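October, bench notes, 4 pm

Hooks first. Swapped the old stick-on ones for the metal ones on the back rail, four in all counting the clip and the bracket. The double prong is the good one. The big looped one swings if you hang anything heavy off it, needs a washer or somthing behind. Asked Justolby about spares, no answer yet.

White mesh basket is up on the left wall. Took 3 tries to get the bars to sit right. Holds fine so far, only tested with socks.

Clothes are from the Leemans bag. Checked shirt and the mustard plaid stay in the turquoise basket till later, dark pinstripe goes first. Lay it lengthwise, collar to the back, then get the sleeves sorted before touching the hem.

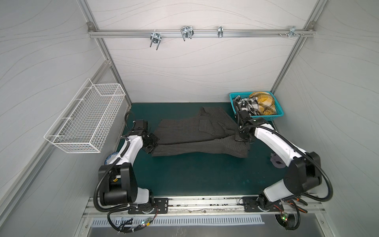 Pinstripe is a pain. Lapels want to bunch up and the stripes are so thin you can't use them as a guide for the fold line unless the lamp is low. Shirts are easy next to it. Best order I have right now -- sleeves in, halves together, then up from the bottom. Ran it 9 times by hand this morning, nearly 75 seconds on the slow ones. Too long. Want to try it with the collar facing front tommorow.

Mat: dark green is ok for the light stuff, bad for charcoal. Edges get lost. Vanix sells a paler one, check the size before ordering.

To do
- washer for looped hook
- wash the mustard one, smells like the storage closet
- label the baskets
- hangers?? wood ones too wide for the rail I think

Comments (3)

binder_clip: wood hangers do fit, just not on the narrow clip. use the double prong

thirdshelf: don't order the Vanix mat, we have a gray one rolled up behind the Sturenon boxes. bit curled at one end but it's the right size

binder_clip: also who took the label tape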